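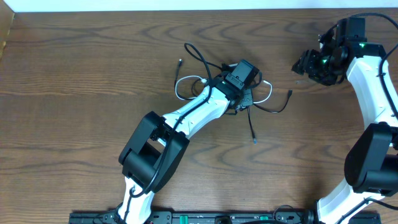 Wumadell cable clip kit: six months on our two-arm bench

Posted 12/18/23

I bought the 200-piece kit from Multberg back in June, when I was setting up the pair of arms on their rail and was thoroughly sick of snagged leads. It cost me 40 quid, which felt steep for bits of plastic!

Fitting is easy. Wipe the white shell down, press the pad on, wait an hour, then lay the cable in. I leave a generous loop at the elbow (more than you'd think) and another by the wrist, then swing each joint to its limits by hand with the power off. If the lead goes tight anywhere, move the clip and try again.

The pads hold nicely on the flat parts of the links. Near the wrist they're hopeless, so I use a soft strap there instead. I also check every clip when I swap a lead, and I've had to replace a handful.

The bag of spare straps is stingy, and the Cowie set has a better catch if you've got cold fingers. Still, I'd buy the Wumadell one again for the pads alone. Four stars, and please sell the straps separately.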